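3.2. Relaxation des bracelets et cordons en service courant

Les polyuréthanes thermoplastiques extrudés en spirale perdent une partie de leur force de rappel lorsqu'ils sont maintenus en extension. Les 227 éprouvettes du lot Grullden ont été conditionnées à température ambiante, puis étirées au double de leur longueur libre pendant 11 heures. La longueur résiduelle a été relevée deux fois par le même opérateur. 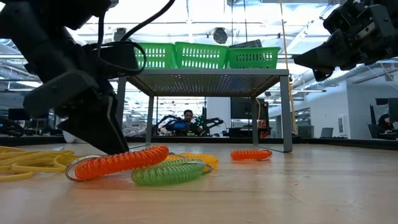

Figure 4. Cordons porte-clés spiralés posés sur un plateau en bois clair.

La dispersion entre éprouvettes d'une même teinte reste supérieure à l'écart entre teintes. Ce résultat s'accorde avec les observations de Jacquet et Choo sur les gaines Naneo, pour lesquelles la masse de pigment n'intervenait pas dans le modèle retenu. Les anneaux fermés ont été traités à part, la soudure introduisant une raideur locale. 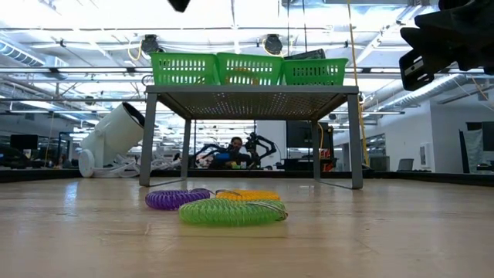
Figure 5. Anneaux spiralés vert, violet et jaune orangé.

Le modèle de Maxwell généralisé à deux branches suffit à décrire la décroissance de la contrainte. Le temps caractéristique long, identifié par moindres carrés, s'établit à 1631 s pour les cordons ouverts. L'ajout d'une troisième branche réduit peu le résidu et rend l'identification instable.
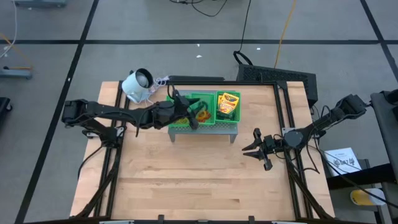

Anayeli Cárdenas

L'effet de l'humidité n'a pas été dissocié de celui de la température. La campagne de novembre, conduite à Plarkance, comportait des variations hygrométriques non régulées, et les séries correspondantes sont exclues de l'ajustement. Pour les bandes élastiques minces, en revanche, la géométrie
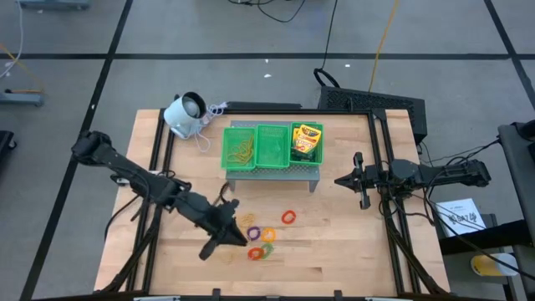
de la section domine la réponse : à composition égale, une réduction d'épaisseur augmente l'allongement résiduel rapporté à la charge. La normalisation proposée par Heo corrige cet effet pour les sections rectangulaires. Son extension aux sections rondes suppose une striction homogène, hypothèse examinée en 3.3.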